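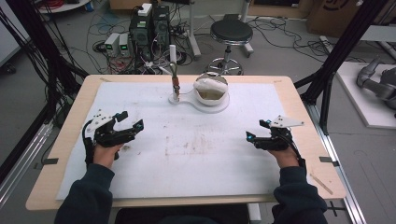
*Sakamoto*

## Why is foam so light?

Take a piece of foam in your hand and then a piece of wood of the same size. The foam weighs almost nothing! Where did the weight go?

Foam is made mostly of bubbles. When a factory makes it, gas is pushed into soft, warm plastic, and the plastic swells like bread dough in the oven. Then it cools and the bubbles stay inside. Between them there are only very thin walls.

Some foams have **closed** bubbles. Each one is a small room with no door, so water can't come in easily, and the foam floats. A kitchen sponge has **open** bubbles – the rooms are joined together and water runs from one to the next.

Bubbles also keep heat in its place. Heat moves slowly through air that is standing still.

### Try it at home

1. Put one ice cube in a foam cup and one in a metal cup.
2. Leave both cups on the table.
3. Look at them every few minutes. Which ice cube melts first?

You can find foam in bike helmets, in surfboards and in the seat of a sofa. Even whipped cream is a foam, and you can eat that one.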